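We use cookies to remember your settings and to count visits. By staying on this site you accept them. Manage cookies

The Notice

My aunt died at the end of the summer and they asked me to write the notice, as I was the one in the family who wrote for money. I wrote instructions for kitchen machines, but to my cousins this was the same trade.

The newspaper in Skindine gives you 50 words for the basic price. After that each word is charged. The woman on the telephone explained this to me slowly, two times, because of my accent. She said that most people began with the age and the place, and then the church, and then the work, and that the family came at the end. I thanked her and sat down at my aunt's own table to do it.

The age was the first difficulty. In her passport she was one year younger than in the book where my grandfather wrote down the births of his children and also of his goats. The goats' dates were very exact. I left the age for later.

The place was not easier. She was born in Zimari, but the village had a different name then, and when the dam was built it was moved up the hill, so that the place where she was born is now under the water and the place called Zimari is somewhere she visited only once, in December, and did not like. She told me the houses were standing too straight.

I wrote: "Born in Zimari." Then I took it out and made tea.

She had worked for 3 employers in her life. The last was Gunawan, the spice importer behind the railway station, where she stayed until her knees stopped her. She started there in the packing room and finished in the office, with her own key. When I was a child she smelled of cloves even on Sunday, even in church, and the people on our bench used to turn and look for the cake.

I telephoned the firm to ask for the exact years. A young man answered who had never heard of her. He went away and came back with an older man, and the older man was silent for so long that I thought the line was broken.

"She had the number 521," he said finally. "On her card. I had 522. We came the same morning."

I asked if he would like to come to the funeral, and he said that he would bring his brother as well, if there was room. I said there was room. Then he asked me what I was putting in the newspaper, and I told him that until now I had her name.

"Put that she was never late," he said. "No, wait. She was late when it snowed. Put that she sang."

I did not know that she sang. In seven years of living in her back bedroom, when I was a student, I never heard one note. I asked my mother, who said of course she did not sing, who told you this, and then, after some time, from the other room, that there was one song, but it was before.

Before what, I asked, but she had turned on the tap.

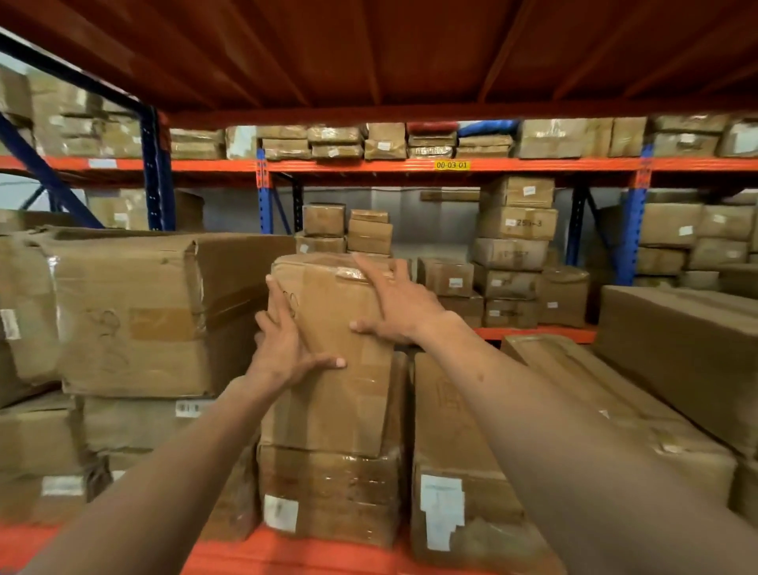
In the evening I walked down to the Alley, as everybody calls it, although it has a proper name on the map. It is the little street between her building and the bakery. She used to carry a chair there in warm weather. The baker's wife was pulling down the shutter and she put her floury hand on my sleeve and asked if the notice was ready, because she wanted to cut it out and hang it beside the till.

"Did she sing?" I asked her.

"With the window closed," the baker's wife said. "In the kitchen. Very badly, poor thing. We used to turn off our radio."

I went back up the stairs. The table was as I had left it, with the cold tea and the paper. The kitchen window was closed. I opened it, then I closed it again, and I sat down and wrote quite quickly, without counting.

I gave her the age in my grandfather's book. I wrote that she was born by the river, and I did not say which village. I put Gunawan, and the church, and the sisters, the dead ones first. My mother read it with her glasses pushed up on her forehead, which means that she was reading it with her nose, and she changed one comma.

"It is too long," she said. "They will charge you."

"How much over?"

She went along the lines with the pencil, moving her lips. At the last line, the one about the singing, she stopped and began again from the top.

"Seven," she said. "Leave them in. I will pay for the seven."

The notice was printed on September 30, 2022, on the page after the football, and they had spelled the name of the church wrong.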